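How do I get the shine back on a wooden table without stripping the whole thing?

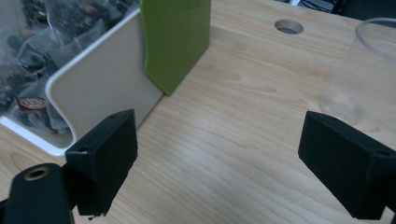 Posted by Okora, 16th July

Hello all, I hope somebody can steer me right before I do something daft. I bought a second-hand kitchen table in March from a house clearance and I've grown very fond of it, but the top has gone dry and dull, and there's a patch at one end that feels rough when you run your hand over it. I've been wiping it down every evening with a damp cloth and a squirt of washing-up liquid, which my sister tells me is half the trouble.

I don't know what it was finished with. The seller thought oil, but he also thought it was oak and I've had three people tell me it's not (I'd love it to be ash, but I'm no judge). We eat at it every day, the grandchildren paint on it, and I haven't really got anywhere to put it for a fortnight while things dry. I had a quote of 298 pounds from a restorer in the next town to take it back to bare wood and start again, and that's more than twice what I paid for it.

Is there a gentler way? I'm happy to put the hours in, I just don't own any power tools and I'd rather not start now. Thank you in advance, you were all so kind about my draughty letterbox.

Boateng

Hello Okora, lovely to see you back, and I hope the letterbox is behaving itself!

Please don't pay the 298 just yet. First find out what's on it. Put a few drops of water somewhere it won't show and leave them for ten minutes. If they sit up in beads there's still some sort of finish there, and if they soak in and leave a dark mark the wood is thirsty and will most likely take oil very happily. Then dab a bit of white spirit on a cotton bud and rub a corner underneath. If the bud comes away yellowish and a bit sticky, you've probably got old wax, and that needs to come off before any oil goes on or you'll be left with a tacky mess that never dries. Ask me how I know - I had a sideboard like that for a whole winter.

If it's bare or oiled, clean it, let it dry overnight, and rub it over by hand with fine paper wrapped round a cork block. Always go along the grain, never across it, and go lightly on the rough patch or you'll make a dip. Wipe off the dust, then put on a thin coat of hardwax oil with a lint-free cloth. Thin really does mean thin. A small tin did mine with plenty left over. Leave it overnight with a window open, then do a second coat the same way. You can put plates on it after a day or two, but I'd keep the paints and the hot teapots off for 9 days or so if you can bear it, and use mats.

One serious thing: oily rags can heat up and catch fire on their own. Lay them out flat outdoors until they've gone stiff, then bin them. Don't leave them in a heap in the shed.

And your sister is right about the washing-up liquid, I'm afraid. A barely damp cloth and a dry one after it is plenty.

Zalau86

olive oil from the cupboard, works fine, done mine for years

Sullulix

I'd go gently with the olive oil idea, as it never properly hardens and it can start to smell in warm weather. Boateng has covered nearly all of it. I'd only add that you should try your oil on the underside first and look at it the next morning in daylight, as pale wood can go a good deal yellower than you expect. There are oils sold for keeping light wood light, and they cost me 2 pounds more for the same size of tin. For the rough patch, check whether it's a scorch or an old spill before you start rubbing, because a scorch can go quite deep and you might be happier leaving it be and putting the fruit bowl there. Do let us know how you get on.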